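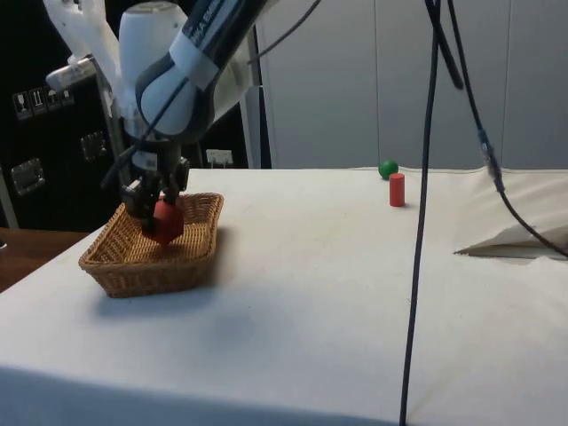
Ticket 6: Gripper won't let go cleanly over the basket

Opened by: Etornam Nutsugah
Project: Pelala sorting arm, shared workshop
Status: Closed

What's happening

The arm picks up the red faceted block just fine, carries it to the wicker basket, lowers it, and then the block hangs on to one finger when the gripper opens. On the way back up it tips over or rides along for a bit and drops from too high. The ball and the cylinder both release without any fuss, so I'm pretty sure it's the block's shape and the way the fingers meet it. I love that we've got far enough to have this problem!

Steps to reproduce

Run the basket routine with the block as the first item. Gripper speed at 100, open delay at the default. It sticks more often when the block gets picked up across two corners.

Log

Etornam, first evening
Raised the open delay to 500 ms. Better, but I still got a hang-up on the second run. Checked the release height and it was fine.

Reply from Jean Guthrie
Is the left finger opening all the way? When I rebuilt the brackets in December I had one screw that rubbed on the finger and it felt exactly like that. Power off and move it by hand, you'll feel it catch near the end of travel.

Etornam
Jean!! It catches. Very slight, but it's there. Backed the screw out, put a thin washer under it, and now both fingers swing freely. Ran the block again and it let go every time except when it was gripped on the corners.

Reply from Fergus Jardine
For the corners, turn the wrist before you close. The Skisow script has a setting for it called face_align, and it's off by default. Also have a look at the cable loop near the wrist while you're in there. If it's short on slack it'll tug the wrist back a little after the turn.

Etornam
Turned on face_align and gave the cable loop 2 more inches. Wow, what a difference. The fingers close flat on the faces now and the block goes down onto the wicker so gently that I kept rerunning it just to watch. Delay is back to default, no need for the long wait.

Settings I ended up with

Gripper speed: 100
Open delay: default
face_align: on
Washer under left bracket screw: yes

Still open

The basket slides on the cloth if the arm comes down off center. Sheena Leckie suggested a square of rubber shelf liner under it, and I'll start a separate ticket once I've tried that. Big thanks to Jean and Fergus, this was a really fun one to chase down. Next up is getting the ball in without it rolling up the side.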